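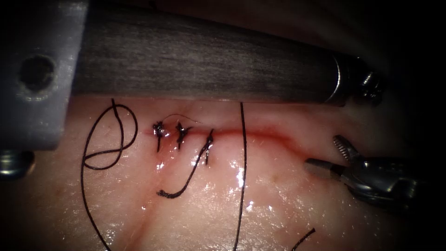 Jaw opens by itself after third knot, fault 3816, arm keeps moving

Plumach Help > Bench Automation > Grippers and End Effectors

Posted by Iraís Varela

Setup: Hundar cable-driven wrist with serrated needle-driver jaws, Truna motion controller, sequence written in Tapia. The task is a row of interrupted sutures along a straight incision in a tissue pad, working left to right. Each stitch is tied and trimmed before the next one starts. The pad is clamped next to a fixed metal fixture block, and the shaft runs over the top of the pad, parallel to the incision. It is bench work only, with no patient and no animal.

Fault: the first three stitches are placed and tied. On approach to the fourth, with the needle held, the jaws open without a command. The controller then logs 3816 (jaw position deviation) and the sequence stops. The right side of the incision is left unsutured with the open jaws facing it. The needle drops, usually onto the pad, and once it ended up under the clamp and took a long time to find.

The part I am more concerned about is the order of events. The jaws open first. The arm goes on traveling along the planned path for nearly 200 ms before the stop takes effect. With the lower jaw that close to the pad, I have had it drag across the surface.

What I have tried so far:

Replaced the needle. No change.

Cut the commanded grip force by a quarter, in case the jaw motor was saturating. The fault came earlier, on the third stitch.

Ran the jaw open and closed 1000 times with the wrist straight and no thread. No fault at all.

Swapped the jaw motor with the one on the roll axis. The fault stayed with the jaw.

Homed the wrist between stitches. Sometimes this gets me through the fourth, but not reliably.

The jaw is node 11 on the bus. Bus load is low and there are no dropped frames in the log. The commanded jaw position is flat through the whole event. The measured position at the motor is also nearly flat until the moment of the fault, then it jumps.

Is this a tuning problem, a mechanical problem, or something in the Tapia sequence? Also, is there a way to make the arm stop sooner?

Posted by Yolotzin Figueroa

Increase the following error limit on the jaw. The default is too tight for thread work because the thread pulls back on the jaws. I doubled mine and 3816 went away. You could also slow the whole sequence down.

Comment from Iraís Varela: The jaws do physically open and the needle does fall. I don't see how a wider limit helps with that.

Comment from Yolotzin Figueroa: Mine was a false trip, so maybe it is different. Try the slower speed anyway.

Comment from Guadalupe Esquivel: Please do not widen this limit on a jaw that is really losing grip. The fault is the only thing stopping the arm. With the limit doubled, the arm would travel farther with an open jaw before anything reacted.

Posted by Venkatesh Devadiga

This is mechanical, with a configuration problem on top of it. I would deal with them separately.

The mechanical part first. On this style of wrist the jaw cables pass over the same pulleys as the pitch and yaw cables. When the wrist bends, the jaw cable path changes length. The controller corrects for this with a coupling table. If the table is wrong, or if the cables have stretched since it was made, the jaws lose closing force as the wrist bends even though the motor has not moved. The encoder is on the motor, so the controller does not see the loss. That fits your flat measured position.

It also fits your cycle test. With the wrist straight the coupling term is zero, so you could run that test all week and learn nothing about this fault.

As you move right along the incision, the wrist has to bend farther to keep the needle at the same angle to the pad. Your fourth stitch is probably the first one where the remaining grip is too low. Lowering the commanded force moved the fault to an earlier stitch, which is what I would expect if the margin shrinks with wrist angle. Homing between stitches takes up some of the cable slack, and that would explain the occasional success.

The sudden jump in motor position is most likely a cable slipping at the capstan on the motor side. Once it slips, the stored tension lets go, the jaw springs open and the motor jumps as the load disappears. 3816 is reported at that point. The grip was being lost well before it.

Checks, in this order:

1. Power off, lock out the drive supply, and release the brake by hand. Move the wrist to the pose for the fourth stitch. Press lightly on the closing jaw cable between the motor pack and the shaft. Do the same with the wrist straight. If it is clearly softer in the bent pose, you have found it.

2. Look at the capstan. Polished marks on the drum or fine metal dust beside it mean the cable has been slipping.

3. Check the setscrew on the jaw capstan. A loose one behaves nearly the same as a slipping cable, and it takes one minute to rule out. Put a paint line across the drum and the motor shaft so you can tell later whether it has turned.

4. Retension both jaw cables as a pair, following the Hundar procedure. Tightening only the closing side pulls the jaw zero off and produces a new set of faults.

5. Redo the coupling table after tensioning. Use the full pitch and yaw range you need for the task. If your old table was made over a narrow range, the controller holds the last value outside it, and that alone could cause this.

6. Repeat the cycle test at the bent pose, gripping a dummy needle, with some side load on it.

One thing to look at while you are there. Loose lengths of suture lying on the pad can get picked up by the lower jaw and pulled into the jaw pivot. Thread in the pivot keeps the jaws from closing fully and uses up grip force. I don't think it is your root cause, given the force result, but clear the cut lengths between stitches and inspect the pivot under magnification. A strand bridging from one finished knot to another can also be caught on a later pass, so trim those too.

Now the stop. On the Truna, a deviation fault on one node is handled by default as a sequence stop. The fault goes up to the sequence layer, the current move is ended with a normal deceleration ramp, and then the other axes hold. Most of your delay is in that path. Map the jaw fault to a group stop at the drive level instead, so that the arm axes decelerate on the same event. It will not be instant. Measure it after the change and write the number down.

Do not set the jaw to go free on a fault. Set it to hold position. An open jaw drops the needle, and a needle on the bench ends up in someone's glove.

Comment from Montserrat Maldonado: Agree on all of this except that hold position is not right for every case. If the jaws are holding thread under tension and the arm also stops with tension on it, the operator has to free it by hand. Have a written recovery step for that. Ours is drive supply off, cut the thread, then reset.

Comment from Venkatesh Devadiga: Fair. Hold on fault, and cut the thread before any reset. Never jog the arm to relieve the tension.

Posted by Montserrat Maldonado

Adding to the above from the sequence side. Tapia checks grip only at the end of a close command. After that it assumes the needle is held until the next open command. You can add a check before each approach move: command a small extra closing force for a short time and compare the motor travel with a stored value. More travel than expected means slack in the cable or nothing in the jaws. Abort there, with the jaws still well above the pad.

This catches a weak cable one or two stitches before it slips. It does not replace retensioning. Keep the stored value per wrist pose, otherwise the check will trip on good grips at the bent end.

Also put a height floor on the lower jaw. If the path crosses it outside of a commanded bite, stop. That limits how far the blade can press into the pad, whatever caused the stop.

Comment from Iraís Varela: Update. Setscrew was tight. The closing cable was noticeably softer at the fourth-stitch pose and there was dust by the capstan. Our coupling table ended short of that pose. I have retensioned both cables, rebuilt the table and mapped the jaw fault to a group stop. The bent-pose cycle test is running now. No 3816 so far. I have not measured the new stop time yet.

Comment from Guadalupe Esquivel: Log the cable tension at the start of each shift for a while. New tension settles, and on our wrists it dropped enough in the first month that we had to do it a second time. If it keeps dropping after that, replace the cable.

Comment from Iraís Varela: Will do. Height floor goes in before the next run on tissue.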